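Edisby hand-held gripper, fabric set
Inspection checklist with comments, reissued after the July pinch fault
Site: bedroom, Mellamness
Inspector: Drahomíra Štěpánek
Unit under check: 63

Background to the reissue. During a jeans-folding session the left finger failed to return when the trigger was released. The operator pulled back with the denim still held, and the finger mount took the load. The log shows fault code 49 two times before the operator stopped. No injury. The previous version of this list had no item for trigger return under load.

Result codes: P pass, F fail, C pass with comment.

SECTION A. BEFORE POWER-ON

A1. Housing screws present and seated. P

A2. Lens faces clean, both sides. Wipe with dry cloth only. P

A3. Unit sticker attached and code readable. P

A4. Fingers parallel with the trigger released. C
Comment: Gap is even from base to tip. On the faulted unit the left finger sat inward at the tip, and the old list would have passed it. Check with the unit upright and the garment behind the fingers, then again pointing down.
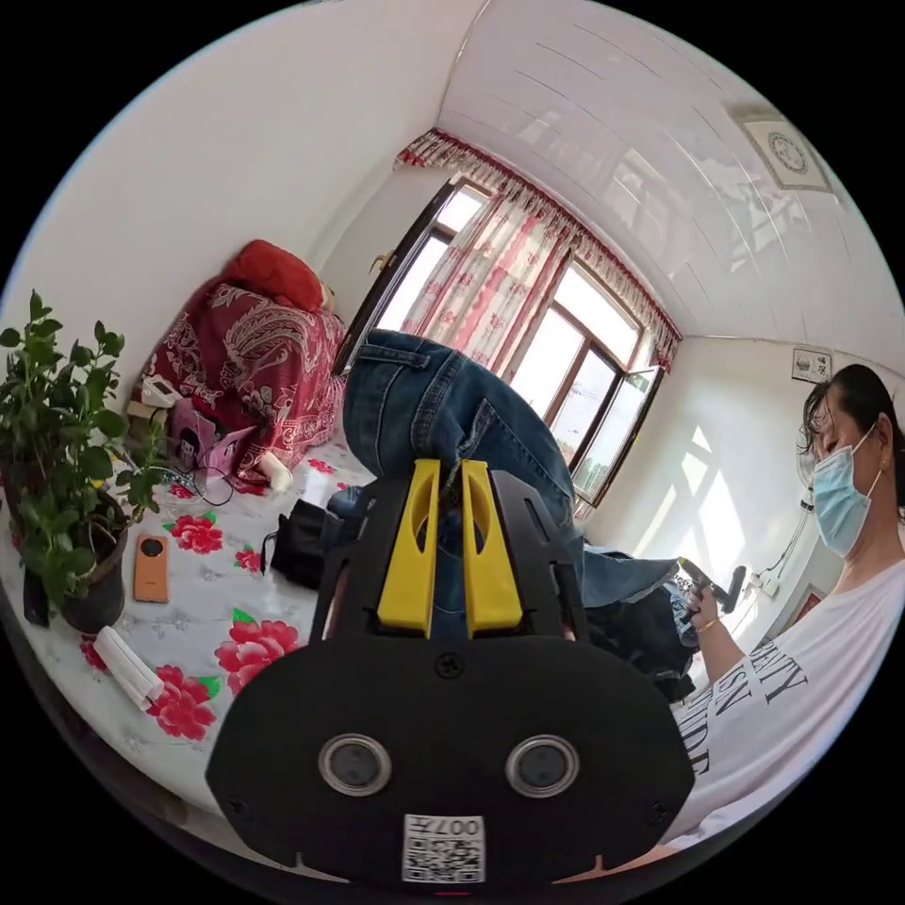 A5. Finger mounts free of cracks at the side brackets. P
Comment: Use a flashlight. The crack on the faulted unit started at the inner bolt hole and could not be seen with the fingers closed.

A6. Trigger returns fully from a half pull and from a full pull, ten times each. P

SECTION B. WORK AREA

B1. Garment laid out with metal parts located before the first grip. C
Comment: Buttons, zippers and rivets count as metal parts. The July fault began on a rivet. The finger edge caught under it, the trigger was released, and the return spring did not have the force to clear it. On this setup the button and zipper fly are in plain view at the waist. Operator to say "metal" out loud before gripping within a finger's width of either.

B2. Phones, cables and loose items kept out of the fold path. C
Comment: Phone and cable are on the bed, on the far side of the jeans. Accepted for this task. If the fold direction is changed, move them first.

B3. Second person knows the stop word. P 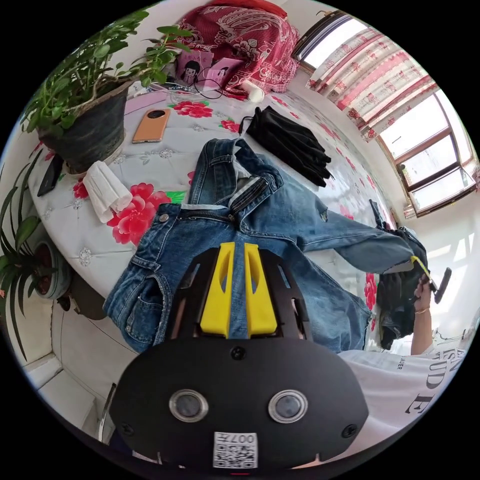 Panagiotis Todorova: I don't agree with B1 as written. Saying "metal" slows every cycle and people will drop it by the second hour. The fault was a weak spring. Replace the springs on a schedule and take the spoken call out of the list.

Reply, D. Štěpánek: Springs are now on a schedule, see D2. The spoken call stays until the faulted mount has been examined by Lutalel and we have their findings in writing. It may be removed at that point.

SECTION C. UNDER LOAD

C1. Grip single layer, lift a hand's width, release. Fabric drops free. P

C2. Grip double layer at a side seam, lift, release. C
Comment: Released on all tries. Slight delay on one. Delay was not repeated. Note it in the log and compare at the next inspection.

C3. Grip at waistband. Do not lift. Release and watch both fingers return together. P

C4. Approach and withdraw along the same line. No twisting while closed. C
Comment: Twisting is what broke the mount. The bed gives under the tips, so the operator tends to push deeper and then rotate to get hold of the fabric. Stop, open, move back, start the approach again.
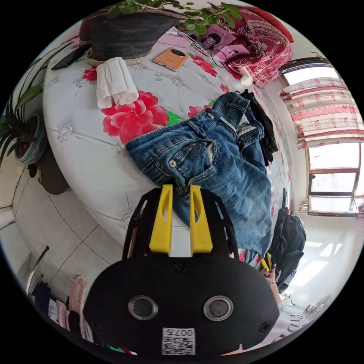
Item C4. Jeans on quilted cover, waistband toward upper right.

C5. Free hand clear of the fingers whenever the trigger is pulled. P
Comment: Applies to the second person also. Any tool in the other hand stays outside the fold path.

SECTION D. FAULT RESPONSE

D1. If a finger does not return: stop, say the stop word, hold the unit still. Do not pull. Support the garment from below with the free hand and let the second person switch off. Only then ease the fabric out sideways.

D2. Return springs replaced at the interval on the service card. Last change recorded. P

D3. Tip contact. Fingers may rest on the fabric but must not carry the weight of the unit. C
Comment: This one is hard to judge by feel. A soft mattress hides the load, and the operator on the July session reported no unusual resistance at all before the first code.
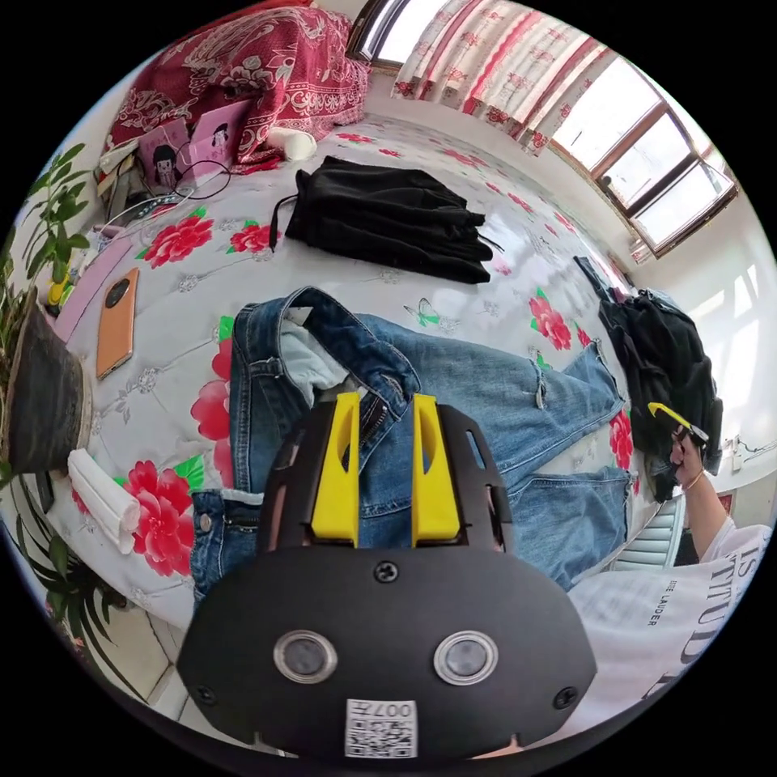 For that reason the load reading is to be checked against the log at the end of each session, and any value above the limit on the service card goes down as F even if no code was raised. Two F results in a row take the unit out of use.

D4. Faulted unit tagged and stored apart from working units. P
Comment: Tag 1898. Boxed for Lutalel with the broken mount in a separate bag. Do not clean it or refit the spring.

Overall result: C. Unit released for fabric work. Recheck C2 at next inspection.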